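Kitchen > Small Kitchens and Stands > Questions > Burger order and holding sliced toppings

Cheese before tomato, or tomato before cheese? And how to keep the slices standing
Posted 22/03/2023 by Anayeli Olvera

Hello to all. I help my cousin with a burger counter in Dolan, it is a very small place, the work table is less than the length of my two arms. We are open since September. Until now we keep the cheese, tomato and buns lying in boxes, one on top of the other, and this gives us two problems. The cheese slices stick together and we tear them. The tomato at the bottom of the box becomes soft and sits in its own juice.

I have read that some kitchens put the slices standing, in a clear rack with narrow slots, and they build the burger on a paper in a tray next to it. I like this idea because you see immediately what is left. My cousin says it is too slow for lunch time and that a slice of cheese will never stand by itself.

My questions are these. Does the cheese really stay up in such a rack? In which order do you put the pieces in the slots? And the second thing, we disagree about the lettuce. I put it under the patty, he puts it on top with the tomato. Who is right? We sell 708 burgers in a good month, so it is not a big business, but I would like to do it properly.
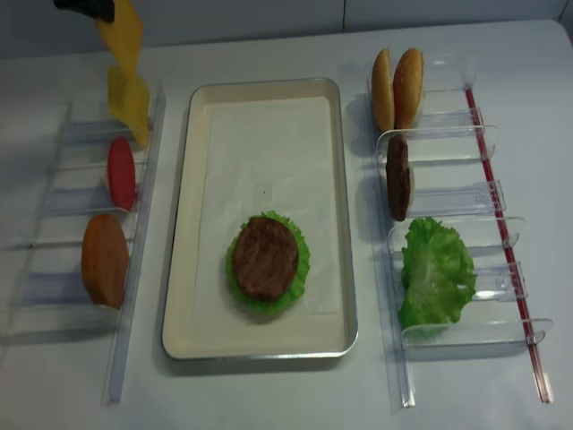
The tray in the photo has the patty on top of the lettuce, the same as I do at home. In the rack it is cheese, then tomato, then the bottom bun. I understand the clear rack and the paper, but I don't know if the order in the slots has a meaning or if each person makes his own order.

I forgot to write that our fridge is behind the table, so I can fill a rack again without walking. The rack I was looking at is from Lolico, the acrylic one. I have not bought it yet. If somebody has used it with tomato please tell me if the juice is difficult to clean from the slots.

Answer by Charmaine Mofokeng

I worked four years in a sandwich kitchen in Billham and we used racks like this, so I can answer for most of it.

Cheese: yes, it stands, if it is cold and if the slot is narrow. Processed slices are the best for this. When the cheese gets warm it bends over the bar and then it is difficult to take without breaking. We filled only for the next 20 minutes and kept the rest in the fridge with paper between the slices. If your counter is next to the grill, put the rack on the other side.

Tomato: cut it a little thicker than you do for a box. A thin slice folds when it stands. Put the slices on a kitchen towel first, both sides, and then in the rack. Under the rack we had a flat tray for the drops. The slots you wash with a small bottle brush, warm water and soap. Do not use very hot water on acrylic, ours got small cracks in the corners and we had to throw it away.

Order: there is no law. We put the pieces in the order the hand takes them, starting from the side closest to the person. What is important is that everyone in the shift fills it in the same way. Write it on a tape and stick it on the table.

For the lettuce I agree with you. Under the patty it takes some of the juice and the bottom bun stays dry for longer. But dry the leaf very well, if not it makes the bun wet by itself and you have won nothing. The cheese should go directly on the patty while the patty is hot, and the tomato after the cheese.

About the speed, your cousin is a little bit right. The first week we were slower. After this it was the same as with boxes, and we threw away much less cheese.

Answer by user 3252

lettuce on top. under the patty it goes brown and warm and my kids don't eat it. for the cheese just buy the kind with paper between and you don't need a rack

Answer by pieter_k

I want to add only one thing to the good answer of Charmaine. I would not put the buns in the same rack as the tomato. Even if you dry the slices, some juice runs along the plastic, and a bun that stands on its edge takes it very fast. We have 3 racks, one for buns, one for cheese, one for everything that has water in it. If you have space for one rack only, leave some empty slots between the tomato and the bun.

Also measure your bun before you order the rack. Our buns were too thick for the slots and we had to send the first one back, and the postage was for us to pay.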